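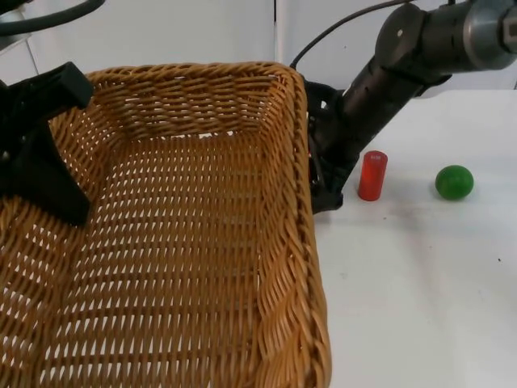 La corbeille

Le car pour Hurport partait à six heures du matin. Elle avait donc la soirée pour finir, et il ne restait que la grande corbeille en osier, celle du marché de Muder. Elle l'avait payée 300, dans une monnaie qui n'avait plus cours.

Elle passa le pouce sur le rebord tressé. Sa mère y mettait les draps, puis les pommes, puis le chat quand il avait fallu le descendre chez le vétérinaire. Son frère en voulait, elle aussi. Ils en avaient parlé 2 fois au téléphone, sans rien décider.

- Prends-la, avait-il dit à la fin. Chez moi elle ne passe pas la porte.

Elle chercha l'étiquette du garde-meuble de Cadstead, numéro 654, et la posa sur la table. Puis elle la remit dans sa poche. La corbeille viendrait dans le car - sur ses genoux s'il le fallait.

Restait le mur. Pendant 13 ans il y avait eu là le calendrier de la quincaillerie Marulanda, un nouveau chaque décembre. Il était clair maintenant, avec quelques petites marques sombres. Elle pensa à l'éponge, mais l'éponge était déjà dans un carton.

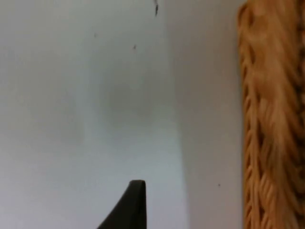
Le car

Le chauffeur regarda la corbeille, puis elle.

- Au fond, dit-il. Et vous la tenez.

Elle la tint jusqu'à Hurport.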